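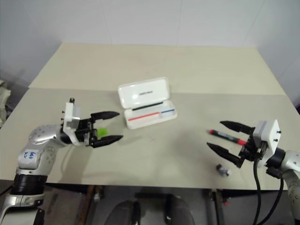 The large table, with the case open in the middle.

BIRNBY ALLOTMENT ASSOCIATION
Minutes of the general meeting held on 03/01/2010

Present: 34 members. Apologies were received from 5.

1. Minutes of the last meeting
Agreed and signed. The spelling of Drolla Lane in item 4 to be corrected.

2. Matters arising
The lower gate has been rehung and the padlock changed. Members who still have the old key should hand it in at the shed. The skip was collected, but two bags of broken glass were left beside it and had to be taken to the tip separately. Glass must not go in the skip.

3. Water
The supply is off until March. The trough by the top path has a split along one side. It was agreed to buy a replacement from Potgieter at £39, delivery included. A request for a second standpipe near the hedge was discussed. Several members felt the pressure is already poor in the evenings. Deferred until a price for the pipework has been obtained.

4. Plots
There are 3 plots vacant, all on the Drolla Lane side. Two have been strimmed and can be let straight away. The other has bindweed through most of it and will be offered at half rent for the first year. It was asked whether half plots could be offered to new tenants. Agreed, where the tenant asks for one.

5. Seed and potato order
The Trovora order form is on the shed door. Names and money by the end of the month please. No orders will be added after it has gone off. Onion sets are being ordered by the sack again and will be weighed out on arrival.

6. Bonfires
A complaint was received from a house backing on to the site about smoke in the afternoon. Members were reminded that fires may only be lit after dusk and must not be left. A proposal to ban fires altogether was put to the vote and lost.

7. Any other business
The hedge along the car park needs cutting before birds start nesting. Bring your own loppers.
The wheelbarrow with the green handles is missing. Please look behind your sheds.
Manure will be tipped by the top gate as before, one barrow each until everybody has had some.

8. Next meeting
To be held in March, date to go on the notice board.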